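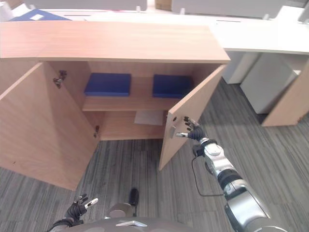 Losetti two-door cabinets: common questions

Most of what we hear from Losetti owners concerns the shelf, the doors and what fits where, so those questions come first. The cabinet has one shelf across the middle and open space above and below it. Bulky, light things do well on the shelf. Two blue pads pushed to the back, one toward each side, still leave bare wood between them, and the floor of the cabinet is free for paper and other flat items.

How much weight will the shelf hold?
30 pounds, spread out. Put anything heavier on the cabinet floor.

Can I move the shelf up or down?
No. The shelf is set at one height on this model. If you need an adjustable shelf, look at the Rajput, which has the same outside dimensions.

My doors don't line up anymore. What do I do?
Open both doors and find the hinges on the side walls. Each has two screws on the arm. The front one moves the door left or right. Turn it a quarter turn, close the door and check. Do the top hinge first, then the bottom.

How far should the doors open?
Far enough to clear the full width of the shelf. Don't force them past the point where they stop.

Will it stand level on carpet?
On low carpet, yes. On thick carpet the front can sink a little after a few weeks. Slide a shim under the front edge and check the doors again.

How do I clean it?
Wipe with a damp cloth and dry it right away. No bleach or scouring powder. Kerorine wood cleaner is fine on the top and the doors.

What does it cost to replace a door?
A replacement door is $99, hinges included. Shipping is extra. Doors ordered in February are going out now.

Do you deliver?
Fiter delivers within 300 miles of the warehouse. Outside that area, you can arrange your own carrier.

Page updated March 2025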